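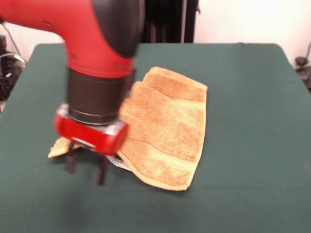

## Towel folding for school club: arm learns from demonstrations but second fold always fails

**Gunvor Wikström**

Good evening to all. I help with the robotics club at our school in Curunthorpe and we are preparing for the Plullonstead student day in February. Our task is to fold one small terry towel with one arm. The pupils guide the arm by hand-held controller, we record it, and then we train a policy on these recordings. We have 128 demonstrations until now.

The first fold is mostly fine. At the second fold the gripper comes down in nearly the right place, but it closes above the cloth, or it takes only the upper layer and pulls everything open again. We use the same green table cover all the time and the lamps are not moved.

My questions are two. Do we need many more demonstrations, or is it the way we make them? And must we always start with the towel flat? The rules say only that the towel is "placed on the table by a judge", and this worries me a little. The pupils are 14 and 15 years old and have the room for two hours each week, so we can't record without end.

**Dunne**

More data. We had up to 1228 for ours. Also check your gripper force.

**Diarmuid Ní Mhurchú**

Hello Gunvor, I had the same trouble with my students last year, so I will write what we did. Please excuse the length.

First, the second fold. A terry towel becomes quite thick after one fold, and pupils who drive the arm learn to correct this with their eyes. They stop, go down a bit, stop again. In the recording there are then many moments where the arm does almost nothing above the cloth, and the policy learns to wait there, or to close too early. We asked our students to make one calm movement down and not to pause before closing. The bad recordings we deleted. We finished with 208 good ones and these worked better than the larger set before it.

Look also at the height. If your table cover can slide or has a soft layer under it, the zero height is not the same from one week to the next. We measured it at the start of each session and wrote it on the whiteboard.

Now the starting position.
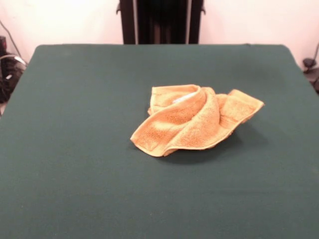
A towel in a heap is a different task from a towel lying flat, and I would treat it so. The arm must first find a corner, and in a heap one corner can be on top and another one curled under. With one arm you can't hold and pull at the same time, so the flattening takes several small drags. I suggest that you write to the organisers and ask in which state the judge places it. When they don't answer, record perhaps a third of your demonstrations from a crumpled start, and let different pupils drop the towel, because each person drops it in his own manner.

One more small thing, if there is a label sewn on your towel: ours was always on the same side in the recordings, and when it was on the other side the arm went to the wrong edge. Turn the towel over between the recordings.

**Gunvor Wikström**

Thank you both. I looked through the recordings with two of the pupils and Diarmuid is right about the pauses, in some of them the arm stands still for 7 seconds before it closes. We will remove these and make new ones. The height we have never measured, I am a bit ashamed to say.

I have written to Plullonstead about the starting state and will put their answer in this thread when it comes.

**Flolteo**

Following this, we are in the same category. Does anybody know if it is allowed to bring your own towel?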